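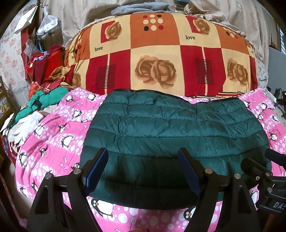
文：Beathag Baxter　摄影及数据整理：Pravesh Botha　2019年12月26日　栏目：图集 / 实验现场

卧室里的夹爪：Holton衣物操作数据采集

Holton项目研究的问题是怎样让机械臂学会整理衣物。我们的做法是由人手持夹爪在普通住家里完成动作，由装在夹爪上的相机记录全过程，再用这些记录训练控制策略。采集时现场没有机械臂，采集员带着夹爪进门，做完就走。训练好的策略之后放到Codham实验室的机械臂上测试，机械臂末端装的是同一种夹爪。

本页收录采集现场的画面，并附各环节的简要说明。方法细节和消融实验写在技术报告里，报告预计一月放到项目主页上。

图1　床上的绗缝外套
夹爪视角。墨绿色外套平摊在粉色企鹅图案的毯子上，下摆位于两块深蓝色指垫之间。后面隆起的是一床印有玫瑰和“love”字样的拼格被子。
摄影：Pravesh Botha

为什么选衣物

衣物没有固定形状。同一件外套放下去两次，褶皱的位置不会一样，事先建好的模型用处很小。绗缝外套又比单层布料多一层麻烦：填充物有厚度，夹爪闭合以后布料会从边上鼓出来，手指之间到底夹住了多少，从外面不容易看准。衬衫可以只捏一层，绗缝外套通常要连同填充物一起捏。

我们在立项时列过一份物品表，上面有毛巾、T恤、长裤、毛衣、带拉链的外套和绗缝外套。前几种在已有的研究里比较常见，后两种少一些。外套的表面如果带光泽，窗边的一侧和背光的一侧在相机里亮度相差很大，策略容易把反光的边当成布料的边。拉链也有类似的问题，它是一条深色的直线，看上去很像衣服的轮廓。

为什么到住家里采

第一批数据是在Codham的实验台上采的。台面是灰色的，灯光固定，一次只放一件衣服。用这批数据训练出来的策略在实验台上表现不错，搬到一张铺了花床单的床上就不行了，夹爪经常落在床单的图案上，对着印花闭合。

后来我们把采集地点换成了住家，前后去了九处，分布在Cairns小区和附近几条街。每一处都尽量保持原样。床上铺什么就用什么，住户不需要收拾。采集员只挪动会妨碍手臂活动的东西，挪过的东西在离开前放回去。

床品的花色对训练有帮助。动物图案、花卉、文字、波点，这些东西和要操作的衣服没有关系，但都会出现在相机里。策略见过足够多的花色以后，误夹图案的情况明显减少。有一处住户的床单和要叠的裤子几乎同色，采集员自己都要摸一下才能分清裤脚在哪里，那一处的数据后来单独做了标记。

采集的流程

每次采集由两个人完成。一个人操作夹爪，另一个人负责记录、换电池和检查存储。操作夹爪的人戴耳机，听到提示音后开始动作。

一段演示对应一个动作。动作分四类：抓住下摆并提起，抓住袖口并拉直，对折，平移到指定位置。长流程由几个动作接起来，比如叠一件外套要先拉平两只袖子，再把下摆翻上去。我们把长流程拆开录，原因是一旦中间某一步做坏，只需要重录那一步。

每段开始之前，记录的人把衣服拎起来抖一下再放回床上，让褶皱重新形成。早期我们没有这样做，连续几段里衣服的初始样子太接近，训练时损失降得很快，测试结果却没有跟上。

开头要停一拍。夹爪对准衣物后先悬住，记录的人确认指垫和衣物的目标部位都在视野里，再给提示音。结尾也要停一拍，夹爪张开，离开布料。两个停顿给自动切分程序留出了边界，后期整理时省了很多手工。

采集员的手法

项目组给采集员写过一份说明，最初写得很细，连手肘的角度都有规定。试了几天之后删掉了大半。人拿着夹爪的时候自然会找省力的姿势，硬性规定反而让动作变得僵硬，轨迹里多出许多无意义的小抖动。现在的说明只剩几条：

动作放慢，大致按平时叠衣服一半的速度做。
夹爪接近布料时不要遮住目标部位。
手指闭合以后再抬手，不要边合边抬。
另一只手不要进入视野，也不要帮忙压布料。
做坏了就停下来，说一声“重来”，由记录的人标记。

第四条最难做到。人在对折厚外套时习惯用另一只手按住中间，采集员Pravesh在前两处住家里多次伸手，录音里全是他自己喊的“重来”。之后他把左手插在口袋里做，问题就解决了。

单手操作也改变了动作本身。用两只手叠外套时，人会同时捏住两个角；只有一个夹爪时，要先提起下摆中部，向前送，再放下，靠布料自身的重量展开。薄的衣服这样放下去会塌成一团，绗缝外套因为有填充物，反倒更容易保持形状。

数据的数量与筛选

九处住家总共录了600段演示，经过筛选后保留527段用于训练。筛掉的主要有三种情况：相机位姿估计中断，夹爪完全没有夹到布料，以及另一只手进入视野。

位姿估计中断多发生在画面被大面积单色布料占满的时候。夹爪靠得太近，相机里只剩一片颜色，没有可以跟踪的特征点。周围有花色的床品时，这种中断就少。白色床单加白色毛巾的组合最差，Drorken那边的一处公寓就是这样，那天上午录的内容有不少没有保留。

没有夹到布料的片段起初也打算删除，后来发现其中一部分有用。采集员第一次闭合落空，张开，下移一点，再闭合，这样的片段包含了纠正的过程。我们把这一类留了下来，只删除落空之后没有再试的。策略在机械臂上运行时，夹空以后会自己退回来再试一次，这个行为来自这些片段。

筛选由程序先做一遍，再由人看一遍。人工检查时以两倍速播放，拿不准的放到一边，隔天再看。Beathag和Pravesh各看全部片段，意见不一致的地方一起讨论。分歧最多的是“提起”这一类，争论的是下摆离开床面多少才算提起。最后定下来的标准是：下摆的一整段边缘离开床面，停顿时没有滑落。

训练方法

策略的输入是相机画面和夹爪的开合宽度，输出是下一小段时间内夹爪的相对位移、转动和开合。位移以夹爪自身为参照，不依赖房间里的坐标，所以从住家换到实验室不需要重新标定场地。

画面在送入网络之前做缩放，不做畸变校正。镜头视角很宽，边缘弯曲得厉害，校正之后会损失两侧的内容，而两侧往往能看到衣服的袖子和床边。我们比较过两种处理，不校正的版本在“对折”上要好，在“平移”上两者没有明显差别。

颜色的随机变化只用了很轻的程度。曾经试过大幅改变色调，效果变差。衣服和床品之间的颜色差异是判断边缘的重要线索，改得太多，这条线索就没有了。

人手持夹爪和机械臂持夹爪有两处差别需要处理。一处是速度，人的动作有快有慢，机械臂在转弯时跟不上，我们在执行时对轨迹重新取时间间隔。另一处是延迟，相机画面到达控制器需要时间，夹爪闭合也需要时间。两种延迟分别测量，训练时把观测和动作按测得的值错开对齐。没有做对齐的版本会在布料前面来回摆动，像是在犹豫，通常最后还是夹上了，只是位置偏外。

机械臂上的测试

测试在Codham的两间房间里进行，一间是实验室，一间按卧室布置。床品和衣服都没有在采集时出现过。四类动作合计运行800次，每次运行前由测试人员把衣物抖开放下，尽量不看程序将要从哪个方向接近。

结果按动作分有明显差异。提起下摆最稳定，平移次之。拉直袖口在衣服正面朝上时可以完成，袖子压在身体下面时多数不行，策略看不到袖口，就去夹离它最近的边。对折的失败大多发生在放下的阶段，夹爪松开得早了，上层布料往回弹。

按衣物分，带填充物的外套在提起时比毛衣容易，在对折时比毛衣难。毛衣的针织面会挂在指垫边缘，夹爪张开后衣角还跟着走一小段。这个现象在采集时也有，人会轻轻抖一下手腕把它抖掉，机械臂学到了类似的动作，但幅度偏小。

用实验台数据训练的旧策略也在卧室房间里跑了同样的动作作为对照。旧策略在纯色床单上还能工作，换成花床单后大多在第一步就停住。新策略在两种床单上的表现接近。各项的具体数字和置信区间见技术报告，这里不单独列出。

几种没有解决的情况

衣服叠放。床上有两件以上衣服重叠时，策略分不清哪一条边属于哪一件。采集时要求目标衣物单独摊开，所以训练数据里没有这样的例子。下一轮会加入。

被子堆。被子隆起较高时会挡住后面的空间，人知道可以从侧面绕过去，策略倾向于直接往前推，把夹爪顶在被子上。目前的办法是在机械臂控制器里设接触力上限，碰到以后停止。

低照度。傍晚不开灯时，深色外套的绗缝线在画面里几乎消失。采集员通常会把灯打开，因此数据里缺少这个条件。有几段是在停电时录的，光线全部来自窗户，保留下来做测试用，没有参加训练。

拉链头。夹爪有时会夹住拉链头把整件衣服拉起来。按标准这算成功，住户看了都觉得不妥，说这样容易把拉链弄坏。我们同意这个意见，评分标准会在下一轮修改。

住户与隐私

进门之前，采集员会向住户说明相机能拍到什么范围。镜头视角宽，衣柜、墙面、窗户和堆放的衣服都可能入镜。住户可以事先收起不愿意被拍到的东西，也可以在采集结束后要求删除某一段。录音只用于记录标记词，切分完成以后删除，不随数据发布。

含有人脸、证件、信件和药品标签的片段不进入数据集。镜子的处理麻烦一些，采集员自己常常映在里面。卧室里有镜子的，先请住户同意用布遮上，不便遮的就换一个方向站。

下一步

一月开始第二轮采集，地点仍以Cairns为主，另外增加带行李箱和洗衣篮的任务。行李箱里的动作空间小，夹爪需要竖着进去，现有数据里几乎没有这样的姿态。叠放衣物也放在这一轮。

夹爪本身暂时不改，保证两轮数据可以放在一起训练。采集说明会增加两条，一条关于叠放衣物时先拿上面的，一条关于避开拉链头。

图集使用说明

图片可以在教学和非商业报道中使用，请注明“Holton项目 / Pravesh Botha”。需要原始分辨率文件的，请来信说明用途和图片编号。转载文字请联系Beathag Baxter。图中的住家内部陈设经住户同意后发布，请勿裁出背景部分另作他用。

返回图集列表　上一组：Codham实验台　下一组：Drorken公寓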